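We use cookies to remember your reading level and font size. Accept | Manage settings

Friction: Why Things Slide, Stick and Stop
Science for ages 9 to 12

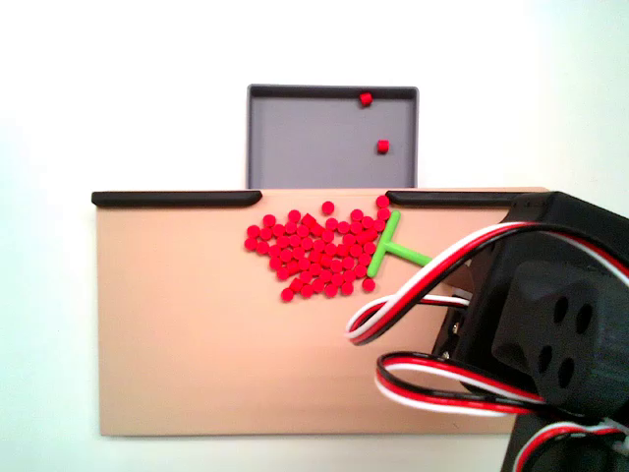 What friction is

Friction is a force. A force is a push or a pull. Friction acts wherever two surfaces touch, and it acts in the direction that opposes sliding. If you push a book to the left across a table, friction on the book points to the right.

Friction does not need anything to be moving. A book resting on a slightly tilted board stays where it is. Gravity pulls it down the slope, friction holds it back, and the two balance. Tilt the board further and the pull down the slope gets larger. At a certain angle friction can no longer match it, and the book slides.

Why surfaces grip

Run a finger across a smooth board and it feels flat. Under a strong microscope the same board has ridges and hollows, like a mountain range seen from a plane. Every solid surface has them, including glass and polished metal.

When two surfaces are pressed together, only the tops of the ridges meet. At these small contact points the materials stick to each other slightly. To make one surface slide, those tiny bonds have to be broken. New ones form as the surface moves along, and they have to be broken as well. Ridges can also catch on each other, bend or snap off.

Pressing harder squashes the ridges and makes the real area of contact bigger. A full box is harder to drag than an empty one for this reason.

Two kinds of friction

Static friction acts between surfaces that are not sliding. It adjusts itself. If you push a heavy cupboard gently, static friction pushes back gently. Push harder and it pushes back harder, up to a limit.

Sliding friction, also called kinetic friction, acts once the surfaces are moving past each other. It is usually smaller than the greatest static friction. You may have felt this when moving furniture. The cupboard refuses to shift, then gives a small jerk, and after that it is easier to keep going.

Scientists measure force in newtons, written N. Suppose a loaded box on a bench needs a pull of 10 N to start it sliding. It might then need less than that to keep it sliding at a steady speed. The exact values depend on the box, the load and the bench.

The coefficient of friction

This is a long name for a simple number. To find it, divide the friction force by the force pressing the two surfaces together. A low number means slippery and a high number means grippy. Rubber on dry concrete has a high coefficient. Steel on ice has a low one.

A coefficient always belongs to a pair of materials. It makes no sense to ask for the coefficient of rubber alone. Rubber on dry concrete and rubber on wet ice are different pairs with very different numbers.

Changing the amount of friction

People change friction on purpose all the time.

To reduce it:
- Oil or grease keeps the two surfaces apart with a thin layer of liquid. This is called lubrication.
- Wheels and ball bearings replace sliding with rolling. Rolling usually wastes much less energy.
- Polishing removes some of the larger ridges. Very highly polished metals, pressed together in a vacuum, can stick firmly, so polishing helps only up to a point.

To increase it:
- Tread on the sole of a gumboot gives water and mud somewhere to go, so the rubber can reach the ground.
- Gymnasts put chalk on their hands to soak up sweat.
- Brake pads on a bike squeeze the rim or disc. The harder they squeeze, the larger the friction.

Where the energy goes

A sliding object slows down, and its energy of movement has to go somewhere. Most of it becomes heat. Rub your palms together quickly for ten seconds and they warm up. Some of the energy becomes sound, such as the squeal of a shoe on a gym floor. A little goes into wearing the surfaces away, and this is why tyres go bald and pencils leave marks.

Try it: the tilting board

You will need a smooth board or a large baking tray, a ruler, a few books, and small flat objects made of different materials. An eraser, a coin, an ice cube and a wooden block are suitable.

1. Lay the board flat on a table.
2. Put one object near one end.
3. Raise that end slowly and smoothly. Do not bump it.
4. Stop as soon as the object starts to slide. Prop the board on books at that height.
5. Measure from the table to the raised end and write the height down in centimetres.
6. Do this 3 times for each object and work out the average.

Use the same board every time and put each object in the same starting spot. If you change two things at once, you cannot tell which one made the difference. Wipe the board dry after the ice cube.

Reading your results

A greater height means more static friction between that object and the board. In one trial by the Conarska Junior Science Club, a coin slid when the end of the board was raised 19 cm. Your figure will be different if your board is longer or made of something else.

Many people expect a heavier object to slide later. Test it by taping a second coin on top of the first. The extra weight increases the pull down the slope, but it increases the friction in the same proportion. The two coins should slide at roughly the same height as one.

Words to know

Force: a push or a pull.
Friction: a force that opposes sliding between surfaces in contact.
Lubricant: a substance that reduces friction between surfaces.
Newton: the unit of force.
Static: not moving.
Kinetic: to do with movement.

Next in this series: Levers and Colour-Coded Force Diagrams, available in September.

© Ketima Learning | Contact the editors | Page reviewed 16th May | Back to top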